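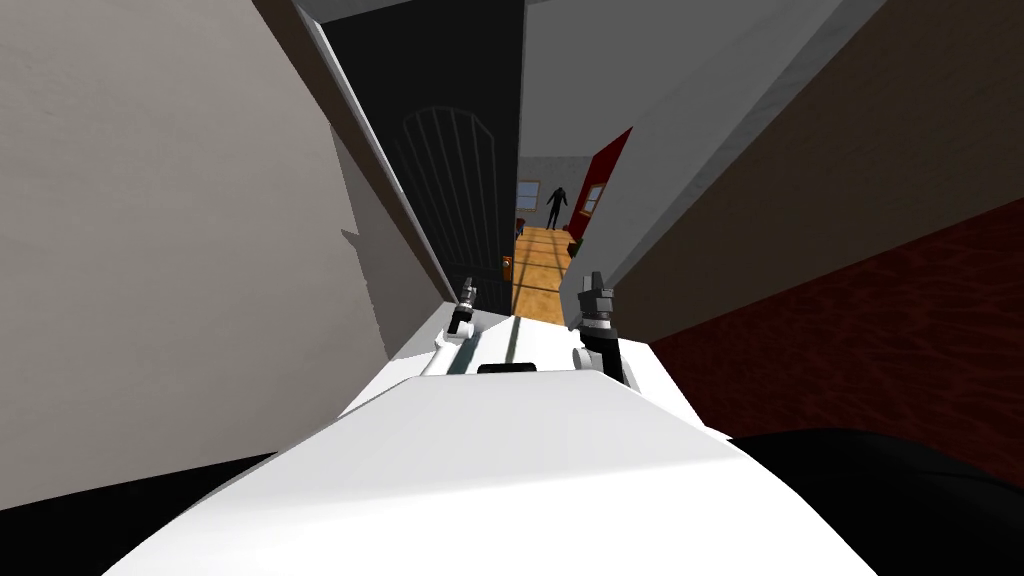 Figura 1. Render de un pasillo estrecho, con los dos brazos apuntando hacia delante.

4. Instalar Draratix en un Mac (y no perder la tarde en ello)

Llevo la parte informática de Sarwood, una empresa pequeña de control de plagas, y esta sección la escribo para los compañeros que me preguntan siempre lo mismo: "¿y yo, que tengo un Mac, cómo entro en la agenda?". Draratix es un programa de Windows, así que hay que darle un Windows donde vivir. Yo lo hago con Mbwambo, que crea una máquina virtual dentro del Mac, y me funciona de maravilla. Si ya tienes Windows, sáltate todo esto y ve a la sección 5.

Antes de empezar

Necesitas 65 GB libres en el disco, la contraseña de administrador del Mac y tu clave de licencia de Draratix (la que te mandó Beatrice Okoth por correo; si no la encuentras, mira en la carpeta de no deseados antes de escribirle, por favor). Enchufa el portátil. Yo una vez no lo enchufé y tuve que volver al paso 1.

Crear la máquina virtual

1. Abre Mbwambo y pulsa "Nueva máquina". Elige Windows en la lista y deja el idioma en español.

2. En "Memoria", pon 8 GB si tu Mac tiene 16 o más. Con menos, deja lo que proponga el programa.

3. En "Disco", escribe 65. No marques "Reservar todo el espacio ahora", que tarda una eternidad y no se nota la diferencia.

4. Ponle un nombre que entiendas. El mío se llama "plagas", no me compliqué mucho.

5. Pulsa "Crear" y vete a por un café. Cuando vuelvas verás el escritorio de Windows en una ventana.

Nota: si te pide reiniciar dos veces seguidas, dile que sí las dos.

Instalar Draratix

6. Dentro de Windows (¡dentro, no en el Mac!) abre el navegador, entra en tu cuenta de cliente y descarga el instalador.

7. Haz doble clic y acepta la carpeta que viene por defecto. Signe Løken probó a instalarlo en una carpeta compartida con el Mac y la base de datos no arrancaba, así que no la toques.

8. Cuando aparezca "Puerto del servidor", escribe 447. Es el que usamos en la oficina y el único que tenemos abierto en el cortafuegos.

9. Pega la clave de licencia, guiones incluidos, y pulsa "Activar".

Precaución: cada licencia admite 5 equipos, y la máquina virtual cuenta como uno. Si la borras y la creas otra vez sin desactivarla antes (menú Ayuda, "Liberar este equipo"), gastas otro puesto y luego toca pedir que lo recuperen.

Traer los clientes

10. Exporta la lista antigua a CSV. Draratix importa los archivos en tandas de 1000 filas como máximo, de modo que si tienes más, parte el archivo - yo lo hago con la hoja de cálculo de toda la vida, y respetando la fila de encabezados en cada trozo.

11. Ve a Clientes, "Importar", y elige el primer archivo. Revisa la columna "Próxima visita": el formato tiene que ser día/mes/año. Si ves visitas de octubre colocadas en otro mes, cancela y cambia el formato de fecha en Opciones.

12. Repite con los demás archivos.

Copias de seguridad

Yo las mando a Cladesent cada noche. Se activa en Opciones, "Copias", y solo hay que iniciar sesión. Eso sí, la copia se hace únicamente con la máquina virtual encendida. Si cierras la tapa del portátil a las seis, esa noche te quedas sin copia.

Precaución: no uses la función "Instantánea" de Mbwambo como copia de la base de datos. Al volver a una instantánea pierdes todo lo que se haya apuntado después, tratamientos y facturas incluidos.

Si la impresora de los partes no aparece, abre en Mbwambo el menú Dispositivos y marca "Compartir impresoras del Mac". Después cierra Draratix y vuelve a abrirlo. Para cualquier otra cosa, Hamisi Kirui tiene la misma configuración que yo y suele contestar antes.

Revisado el 28 de septiembre de 2026.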